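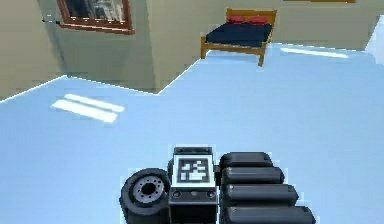
The ferry to Skastimari left Erbridge at 7 in the morning, and she was on it with one bag and her father's key. The key was the long kind, with a paper tag on a string. He had written the word "back" on the tag and then the word "sticks."

She had not been to the island in eleven years. Her brother had gone in April to turn the water off and had come home with a cold and a list. The roof was fine. The stove was not. The neighbor wanted to buy the lower field and would pay $2,117 for it, a number so odd that the two of them had spent a whole phone call on it.

"Why the seventeen?" she had said.

"I didn't ask."

"You stood in his kitchen and didn't ask?"

"He was eating," her brother said.

The crossing took 80 minutes. She drank a coffee and read the safety notice twice. A man across from her was asleep with his hand on a box of seedlings, and each time the boat leaned his hand tightened and he went on sleeping. When they came around the point she could see the Mallet, the flat rock where the cormorants stood, and behind it the road going up.

She walked. It was uphill all the way and the bag had a bad strap. The house looked smaller and needed paint on the weather side. She went around to the back and put the key in the lock, and the door stuck, and she leaned on it until it gave.

Inside it smelled of soap and mice. She opened the windows that would open. In the pantry there were jars with her mother's labels, plum and plum and something that had faded off. She put the kettle under the tap before she remembered about the water, and then she had to go out again and find the valve, down on her knees in the nettles beside the step.

The neighbor came over at noon. He was older than she expected and wore a good jacket, as if he had changed for it. He stood in the yard with his hands behind him.

"Your brother told you," he said.

"He told me the number."

"It's what I have," he said. "There was more, but I fixed the truck."

She looked down at the field. It was rough grass with a wet corner where rushes grew. Her father had kept a pony there named Dolau, a mean gray animal that bit everyone but him. When it died he had let the fence go, and he never talked about putting anything else in.

"What would you do with it?" she said.

"Sheep. A few." He thought about it. "I'd fix the fence first."

"He'd have wanted you to have the gate off the hinges by now," she said. "He couldn't stand that gate."

"I know it. I helped him hang it."

She asked him if he wanted tea, and he said he would if the stove was working, and she said it wasn't. He went in and looked at it. He lay down on the kitchen floor in his good jacket and reached up behind the pipe, and asked her for a butter knife and then for a bigger one. She sat on the step stool and held the flashlight where he told her to.

"Left," he said. "No, you had it before."

She moved it back.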